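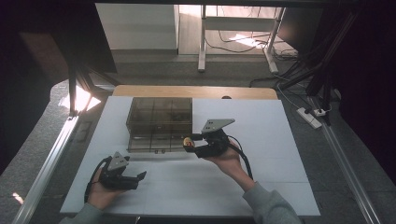 Home security camera footage is only useful if the file still exists when someone asks for it. Most recorders overwrite the oldest clips once storage is full, so export anything relevant on the day of the incident. Keep exported cards sorted by camera and by month. A rigid divided box, such as the tinted clear one with square compartments, suits the job, as the contents can be checked through the walls without opening anything. Line each compartment with a strip of paper showing the camera location.

Exporting a clip

Note the clock on the recorder and compare it with your phone. Write down the difference in seconds. Do not correct the recorder until the export is finished.

Export in the native format first, then make an MP4 copy for viewing. Police may ask for the native file – it usually carries the time data that a converted copy loses. Include 7 minutes either side of the event.

Copy to two cards. Slide the lock tab on the first and leave it locked. The second is the working copy.

Labels

Use a fine permanent marker on the card case, never on the contacts. Camera, date, start time and initials are enough. Printed labels lift in a hot garage and can jam a reader.

Storage

Keep the box indoors, off the floor and out of direct sunlight. A sachet of silica gel in one corner compartment is sufficient for most homes. Flash cards are not archival, so recopy anything tied to an open claim or court matter every December.

On a Skanier recorder with four cameras, my 126 GB of usable space holds 19 days at the medium setting. Check your own figure under the storage menu.

Tudur Rees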